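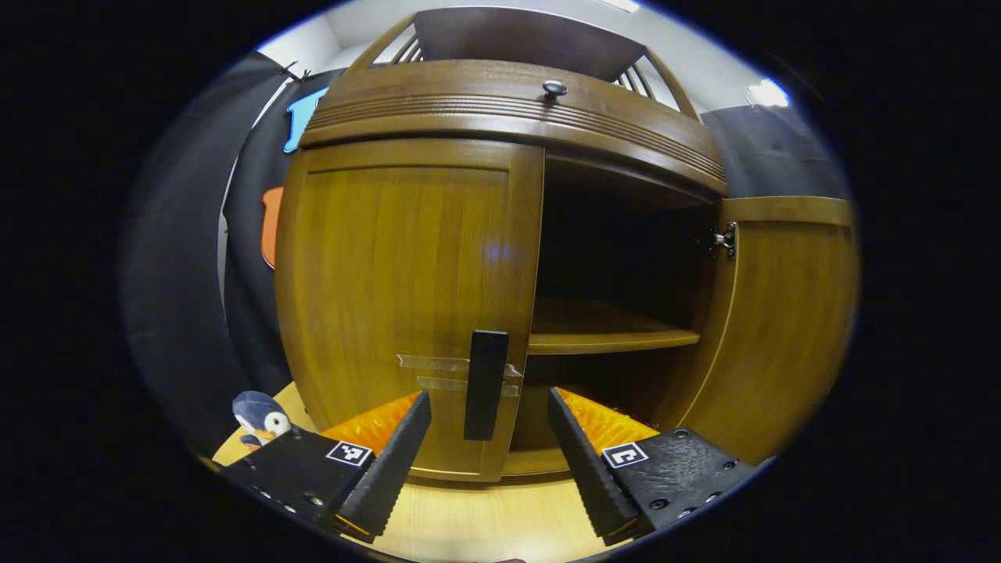
Chapter 13
Small Storage: Cabinets, Doors and What Goes Behind Them

Every household has a cupboard that people open with their shoulders slightly raised. It may hold nothing worse than placemats, but the door has opinions, and the contents have been stacked by someone in a hurry to get it shut again. In this chapter we look at the small cabinet as a piece of working furniture: how it is put together, how its doors hang, and how to organise the inside so that a person can find a thing without removing 20 others.

Begin with the parts. A typical small cabinet has a carcass, a top, one or more drawers, a pair of doors, a shelf and a plinth. The drawer front tends to get all the decoration. Grooves, beading and a turned knob cost the maker a fair bit of labour, and they are what the buyer sees in the showroom. The shelf, which does most of the work, gets a sanded front edge if it's lucky.

Doors deserve more of your attention. The concealed hinge has largely replaced the butt hinge in factory-made furniture, and it can be adjusted with a screwdriver once the cabinet is standing in its final position. You will need to do this. No floor in the Tedelstead workshops is level, and yours at home won't be either.

Handles are where owners start to improvise. A handle can be screwed, glued or, in the spirit of a Sunday afternoon, held on with clear tape. Tape has its defenders. It leaves no holes, it lets you try a handle at different heights, and it gives a reasonable idea of how the door will feel in use – for as long as it stays up. Treat it as a pencil line and do the drilling later.

By the end of this chapter you should be able to:

name the main parts of a two-door cabinet
adjust a concealed hinge in 2 directions
choose a position for a handle and fix it properly
plan a shelf for the things you own, as opposed to the things you admire

Allow 30 minutes for the first exercise, which requires a cabinet, a screwdriver and a colour marker. Empty the cabinet before you start, including the back corners.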